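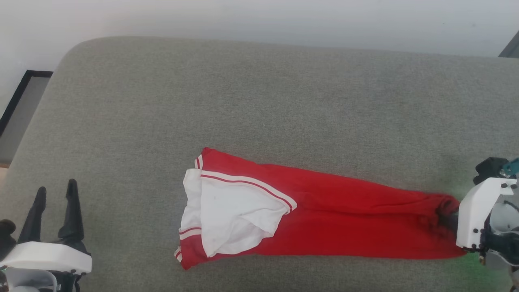 Rote Trainingshose auf grauem Polster, Bund teils auf links, weißes Futter draußen.

**13. Mai 2018, Faltprobe Panar**

Sonntag, und ich lege Hosen zusammen. Zu Hause hätte ich das auch gekonnt, da allerdings ohne Protokoll.

Die rote mit den weißen Streifen bleibt das Sorgenkind. Das Futter am Bund quillt heraus, sobald man die Hose nur schief ansieht, und wer es zurückstopft, hat danach den Saum krumm. Am Knöchel knautscht das Bündchen. Die Anleitung von Brolline sagt dazu »glattstreichen«. Danke, Brolline.

Stand nach dem Vormittag:

- Reihenfolge geändert: erst Bund wenden, dann Beine aufeinander, dann Mitte falten. Umgekehrt gibt es eine Wurst.
- Polster lieber als Tischplatte, der Stoff rutscht weniger. Dafür sieht man jede Fluse, und ich bin jetzt Flusenfachkraft.
- Streifen taugen als Falthilfe, solange sie gerade liegen. Tun sie selten.
- Maß gefaltet: 311 mm breit. Fach im Flovar-Regal: 400 mm. Passt, sogar mit Würde.

2 Durchgänge verworfen, beide Male hing das Futter wieder heraus. Mit Sicherheitsnadel gehalten, aber das zählt vermutlich als Betrug.

Offen: Shehata will bis Juli eine Faltkarte für alle Hosen mit Futter. Text habe ich, Skizze fehlt, meine letzte wurde für einen Rochen gehalten. Wer zeichnen kann, bitte hier eintragen:

Bügeleisen steht wieder im Schrank. Nicht benutzt, aus Prinzip.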